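To: Mizanur Munshi
Re: Gundia potting table, progress through June

It's been a really good stretch, and I'm happy to have something to show you besides invoices! The potting table is set up, the household pieces are on it, and we've started working out how the whole activity should run from a full pot to a clean tabletop.

**Where we are**

When I last wrote we were still arguing over whether potting and cleanup should be separate activities. We've put them together. The mess is part of the job at any kitchen counter, and the small cleanup tools turned out to be the piece everyone wanted to talk about. So the layout now has a pot and saucer as the main station, a small brush for the fine work, and a lavender tray at the back with a light blue dish on it. The colors were Patwary's choice and I was skeptical (lavender, blue and orange on marble?), but I've come around completely. Every piece is easy to pick out against the beige top, even from the far side of the room.

The marble pattern was a worry too. We'd thought about a plain white top and a plain dark one, and the plain dark one had a lot of support. I'm glad we held out for this. It feels like a counter in someone's home, and the veining gives us a fair test of how easy it is to spot crumbs on a busy surface.

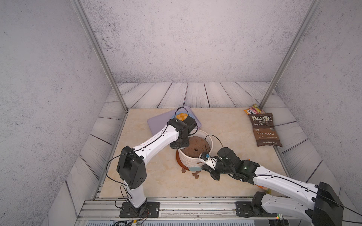
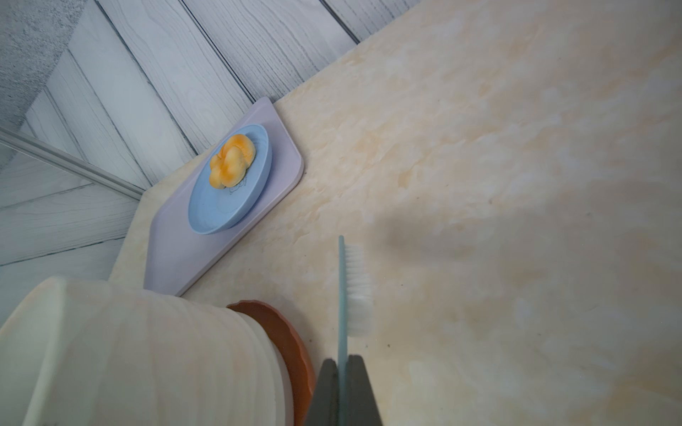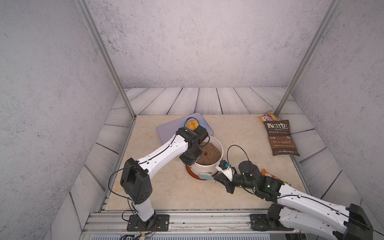 *The light blue dish stays at the back in all three, with something orange on it.*

**Money**

We have spent $3,122 so far, which covers the table and its surroundings, the tableware and pots, and delivery from Pastent. There is $552 left in the supplies line. I'd like to keep most of that for replacement brushes and saucers, and put a little toward a second tray in case the first gets scratched. Pastent has been great about small orders, and they took back the pots that arrived in the wrong size without charging us.

**What we've learned**

A brush that's fine for loose crumbs can be pretty hopeless once the dirt gets into the grooves of a ribbed pot. We want to compare 5 brushes before settling on one, and I've asked Patwary to include a stiff one and a very soft one so we see both ends. Saucers matter more than I expected! A wide one catches a lot, but it also takes up space you'd like to have for your hands, so we'll try a narrower size next.

I'd also like a simple written order for the cleanup: big clumps first, then the rim, then the saucer, then a wipe of the top. My draft fits on one page, and I'll send it over with the supply list.

**Coming up**

- Brush comparison, with notes on each one
- Narrower saucer from Pastent
- Two versions of the layout, one with the tray at the back and one with it on the side
- Draft activity sheet to Plidby for comments

One request: could you let me know whether the leftover supplies money can carry over? If it can't, I'll place the saucer and tray orders together. And please come by when you can, mornings are best. I'd love to walk you through the table myself.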